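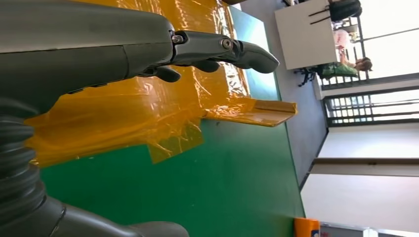

A remark from the tasting bench, written down before I forget it: the Nastis batch smells like pears and the Radwan batch smells like a wet paper bag, and are we sure they got the same flour? We are sure. Same sack, same scoop, same tap water left out overnight. That is what makes this so much fun!

Notebook, September, started 7:40 in the morning

Sourdough starters, round 2. Last round I changed too many things at once (flour, jar size, shelf) and could not say what did what. So this time the only difference is where the original culture came from. Four of them, labeled with the names of the places they were collected: Lakari, Uladon, Radwan, Nastis. Fed 1:2:2 by weight last night, lids resting on top, top shelf of the proofing cabinet.

Morning readings, rise above the rubber band:
Lakari - a bit more than doubled, domed, still climbing
Uladon - doubled, flat on top, big bubbles along the glass
Radwan - barely up at all, gray liquid on the surface
Nastis - had already peaked and dropped, streaks well up the side of the jar

I love Nastis. It went up and came down while I was asleep, so I have no idea how high it really got before it started to fall, other than the smear it left. Need to feed it later in the evening or use a stiffer mix. I'm leaning toward stiffer, 1:3:5 maybe, since the stiff mix did wonders for Lakari back in the spring when it was running too fast and going sour by breakfast.

Radwan is not dead. Stirred the liquid back in, took a spoonful, dropped it in a glass of water and it sank like a stone, but there were small bubbles when I pulled a spoon through what was left. I have seen worse come back. Giving it whole rye for the next few feedings and moving it to the warm end of the cabinet. That does break my own rule of changing one thing only, so its numbers don't count until it's back on white flour. Marked the jar with green tape.

11:15 - Mixed test doughs from Lakari and Uladon. Total dough weight 1,069 g for each, water held back 20 g and worked in with the salt. Lakari came together beautifully, smooth after the second fold. Uladon was slacker and stuck to everything, me included. Same flour, same water! My guess is that Uladon makes more acid early and the gluten is paying for it. Would like to check that with the pH strips if the new ones ever show up.

3:30 - Shaped both. Lakari held a tight ball on the bench, Uladon spread out into a pancake and I put it in a loaf tin, no regrets.

Evening - Baked. Lakari opened along the score and has a thin, crackly crust (it was singing on the rack, best sound in the world). Uladon out of the tin is 171 mm tall at the middle if you measure it with the tin, which I did first by mistake, so ignore the number in pencil on the wall chart. Crumb is tight but really tender, and the flavor is the better of the two by a mile. Yogurt, a little honey, long finish. I would happily eat that one for toast every day.

To do:
- Nastis to 1:3:5, feed at 10 tonight
- rye for Radwan, morning and night
- try Uladon again with a shorter bulk and cooler water
- order more rubber bands, the thick kind
- whoever has the good bench scraper, please put it back in the drawer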